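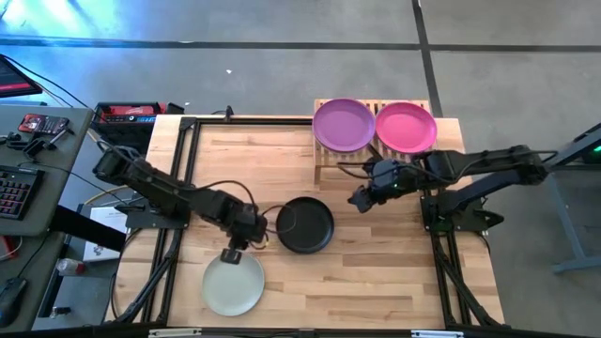
3.2 A cor do prato e o tamanho da porção

Confesso que comecei esta parte do estudo meio desconfiada. A Roxana Arango já me tinha avisado que a cor da louça mexe com a quantidade de comida que a gente se serve, e eu achava exagero (até ver os diários alimentares!). No inquérito Tarnus recolhemos 2,753 registos de refeições feitas em casa, dos quais 1,759 traziam a cor do prato anotada, e foi com esses que trabalhei.

O que me interessava era o contraste: arroz branco num prato claro quase desaparece, e aí a mão vai enchendo. Num prato escuro ou muito vivo, o monte salta à vista. Deixei de fora as sopas, que pedem outra conversa.
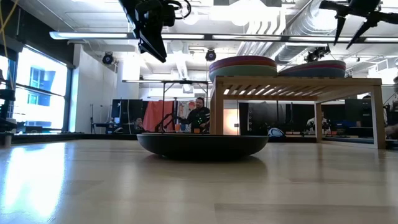
Figura 2. Pratos de várias cores empilhados e uma taça preta larga e baixa.

O efeito apareceu nos jantares, mas nos almoços ficou bem mais fraco, talvez porque muita gente almoça à pressa e repete a dose do costume. Volto a isto na secção 5, com os dados de Sinosholm.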